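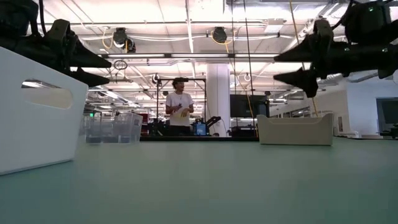
Green tabletop, viewed close to surface level.

Home | Products | Technical Notes | News | Contact

Plornedico Publishes Results of Work Surface Cleaning Survey and Releases Lurka Concentrate

KASTHAM, November. Most small workplaces wipe down their work tables on a regular schedule, but few keep a written record of what was used or how strong it was mixed, according to a survey released Thursday by Plornedico, a maker of cleaning products for benches, counters and assembly tables.

The company sent the survey to 611 small workplaces, including repair shops, sewing rooms, print finishers and school craft departments. Usable replies came back from 526. Of those, 128 said they keep a log showing the product, the mix strength and the date of each cleaning. The remaining workplaces either keep no log or record only that cleaning took place.

Respondents were asked about coated, laminated and rubber-faced surfaces. The most common complaint was a dull film that builds up over several weeks and does not come off with plain water. Tacky spots near the front edge ranked second. Staining from marker ink and adhesive was reported less often, mainly by print finishers.

Plornedico attributes much of the film to over-strength mixing. A detergent used at more than its rated strength leaves solids behind when the water dries. Each later cleaning softens part of that layer and spreads it, and the surface holds more dust than it did before. Users often respond by adding still more detergent to the bucket. 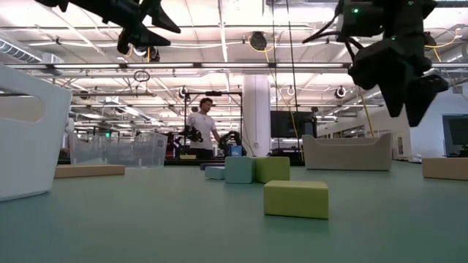 How should film be removed from a coated table before a new cleaner is used?
Rinse the surface with warm water and a clean cloth, change the water when it turns cloudy, and repeat until a dry white cloth wiped across the table picks up no residue. Let the surface dry fully before applying the new product.

Lurka, the concentrate announced with the survey results, is a low-foam, unscented liquid with no added wax or gloss agent. It is sold in two bottle sizes and is mixed with tap water at the strength printed on the label. At that strength it needs no rinse on sealed surfaces. On rubber-faced mats, a single rinse is advised after each use.

Lurka should not be used on bare wood, unsealed stone or heated surfaces. It is not a disinfectant and makes no claim against germs. Workplaces that must disinfect should clean with Lurka first, let the surface dry, and then apply their usual disinfectant as directed by its maker.

The concentrate is designed for use with Kan, the company's existing dosing cap. Kan releases one measured amount per turn and locks between turns. Caps already in use fit the new bottles without an adapter. Customers who do not use Kan can measure by hand with the lines molded into the side of the smaller bottle.

Mixed Lurka should be used the same day. Undiluted concentrate should be stored upright, out of direct sun and above freezing. If a bottle has frozen, it should be thawed at room temperature and turned over several times before use. A cloudy liquid that does not clear after thawing should be returned to the seller.

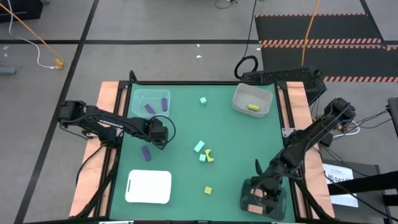
Green work mat with foam pieces, clear bins and a white tray.

Along with the product, Plornedico has issued a single-page log sheet with columns for date, surface, mix strength and rinse. The sheet can be printed and copied freely and does not require the use of any Plornedico product. A technical note covering the survey questions, the reply counts by type of workplace and the limits of the method is available on request. Replies were self-reported, and the company did not visit the workplaces or test their surfaces.

Lurka ships to distributors from the Kastham plant this month. Prices are set by distributors. Sample bottles are offered to workplaces that took part in the survey and asked for one on the reply form.

About Plornedico
Plornedico makes cleaning liquids, dosing caps and cloths for work surfaces. Its offices and filling plant are in Kastham.

Contact: Plornedico Press Office, Kastham | © Plornedico. All rights reserved. | Back to top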